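Black dish rack with the thin metal rods - keep or return?

mmunoz73
Posts: 1206
I bought a black dish rack last month and I can't decide if it stays. It has a solid frame front and back, rails on the ends, and thin rods running between them that make the slots. Small plates stand up fine. Our dinner plates are the heavy Hasen ones and they lean on each other.

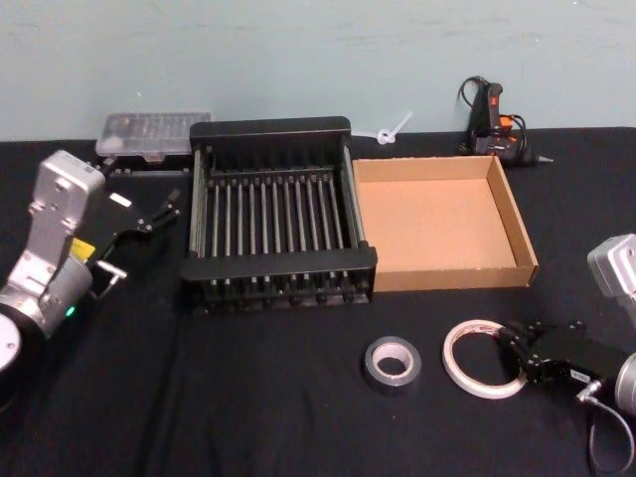
The long side has to face front or it won't fit beside our sink. Turned the other way it sticks out past the counter by 4 inches. I have until the end of June to send it back.

Grullwood
Return it. Rods that close together are made for plates and nothing else. Where do bowls go? I had a Suseo like that and every bowl ended up on a towel.

a_sethi
I disagree with Grullwood. Bowls work if you skip two slots and tip them forward. I've used mine for nine years that way. Load the dinner plates from one end and leave an empty slot between them.

Grullwood
If you skip slots you lose half the rack.

a_sethi
There are two of us. Half the rack is plenty.

manlok_c
Do you have a tray for under it? The little feet on these don't lift it much, and water sits underneath. I'd worry more about that than the slots.

mmunoz73
No tray came with it. I was going to use a folded towel.

manlok_c
A towel stays damp. Get a boot tray and cut it down.

Carolina M
We put ours on an old baking sheet. Not pretty but it's easy to dump out.

mmunoz73
Tried the every-other-slot thing tonight. Five dinner plates stood up straight, and the bowls still slid. I'll look for a baking sheet that fits and give it another week.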